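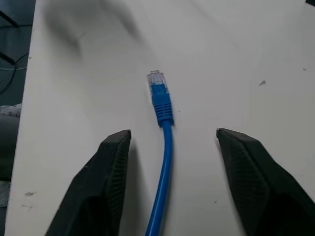 Figure 2. Blue patch cable with a clear plug and molded boot.

3.2 Cables and labeling

Every cable in the Mumcombe teaching lab was checked before it went back into use. We began with the plug, as most of the faults logged in June were at the ends of the cable. A latch tab that no longer springs back will let the plug slide out of a port, and the fault then looks like a bad switch. The ribbed part of the boot was bent by hand to each side while a tester was attached.

Of the 66 cables in the set, 16 failed - seven at the latch and the rest at the contacts. Cables that passed got a numbered tag close to the boot. Joining two short cables with a coupler was allowed on the bench but not under the floor. 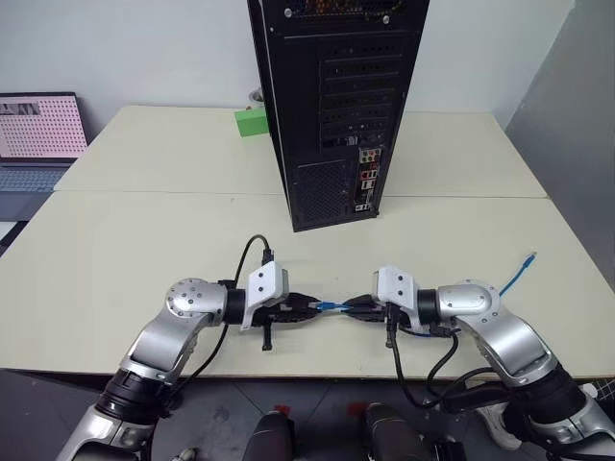 Noemí Huerta objected at the review that a tag so close to the boot hides the place where a jacket splits first, and she asked for it to be moved farther down the cable. We made that change for the second round of checks, which used the same tester and the same log sheet.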